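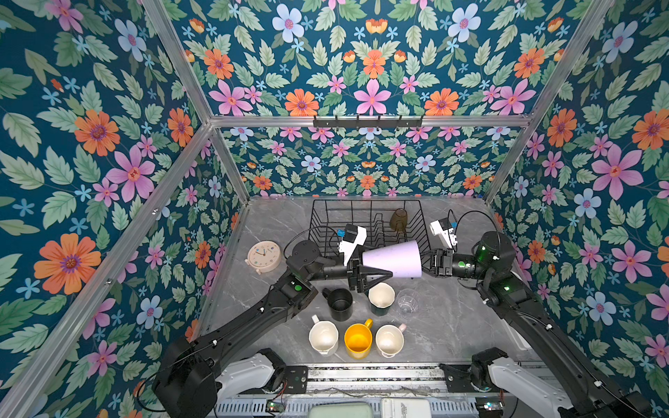
## Stedmont Advisory Desk

The Stedmont Advisory Desk is a yearly subscription for small firms that need an economist now and then but can't keep one on the payroll. It is run from the Noltport office.

Each subscription covers:

- 24 hours of adviser time, booked in blocks of two
- a quarterly briefing on prices, wages and trade
- one review of a budget or business plan, up to 65 pages

Extra hours can be added at any point in the year. Unused hours carry over until the end of March. 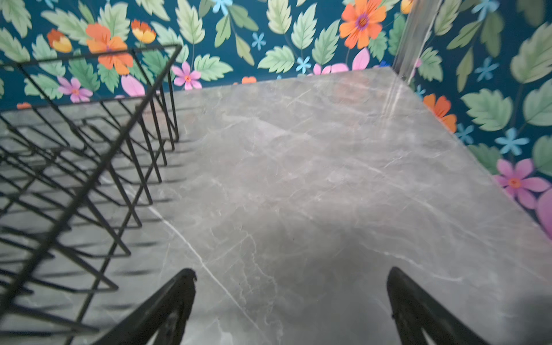

*By Padmavathi Joseph | Sep 3, 2019*

Ladi Usman leads the desk. He spent 16 years in public finance before joining Stedmont, mostly on tax policy and port charges. Botond Medve handles digital trade and payments.

The desk takes firms with up to 200 staff. Larger firms should ask for the Drokau service, which has its own terms and a named adviser on site.

To subscribe, fill in the form or ring the Noltport office.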